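La mesa que no se acaba nunca

Una mesa de comedor dura, según mi abuela, lo que dure la familia que discute encima. La suya sobrevivió a tres mudanzas, dos herencias y una partida de mus de la que todavía no se habla en Navidad. La mía, comprada hace seis años en una nave a las afueras, empezó a pelarse por una esquina antes de que termináramos de pagarla.

He pasado buena parte de diciembre preguntando por qué. La respuesta corta es que cuesta menos. La larga me la dio Huguette Roussel, que restaura muebles en un bajo de Bayona y lleva 30 años oyendo la misma frase por teléfono: «Es una mesa sin valor, pero». Después del «pero» viene siempre un párrafo entero. Que si en ella se hicieron los deberes, que si la quemadura es de la plancha del año de la boda, que si el tío Bernard talló sus iniciales por debajo y por favor no se las quite.

«Las iniciales no las quito jamás», me dijo. «Cobro lo mismo y trabajo menos».

Por lijar y encerar un tablero de tamaño normal pide 200 euros, y hay quien se ofende, porque por ese dinero la cadena Landatier te manda a casa una mesa nueva, con su llave hexagonal y su dibujito de un señor sonriente que monta muebles sin ayuda. Yo he intentado ser ese señor. Me sobraron piezas.

El sector, mientras tanto, ha descubierto la nostalgia. Skutura vende este invierno una colección «con historia», que consiste en arañar la madera en fábrica para que el cliente no tenga que tomarse la molestia de vivir. El catálogo ocupa 81 páginas y en ninguna aparece nadie comiendo. Hay ramas de eucalipto y un libro abierto por la mitad. En la casa Ogundipe, algo más modestos, ofrecen el tablero liso y una cera aparte, llamada Milum, que huele a naranja y promete resultados «desde la primera pasada». Di cuatro. Mi cocina olió a mermelada hasta Nochebuena y la esquina siguió pelándose.

Roussel desconfía de la cera con perfume y, en general, de cualquier producto que prometa algo. Su método tiene pocos secretos: trapo de algodón, paciencia y una radio puesta a un volumen que disuade a los clientes de quedarse a mirar. Lo que más le estropea el trabajo son los maridos mañosos, dice, que el domingo por la tarde atacan el nogal con una lijadora orbital y el lunes por la mañana llaman con voz de haber atropellado a un gato.

Le pregunté si la mía tenía arreglo. Quiso saber cuánto pesaba. Le dije que la levantaba yo solo, y se quedó un momento callada, con mucho tacto.
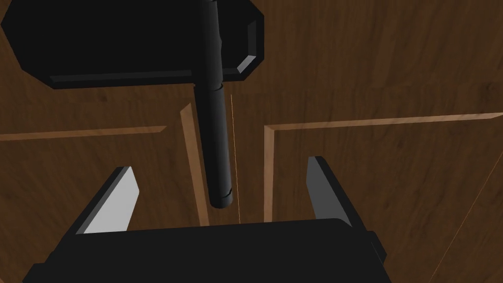 Al final me recomendó un mantel.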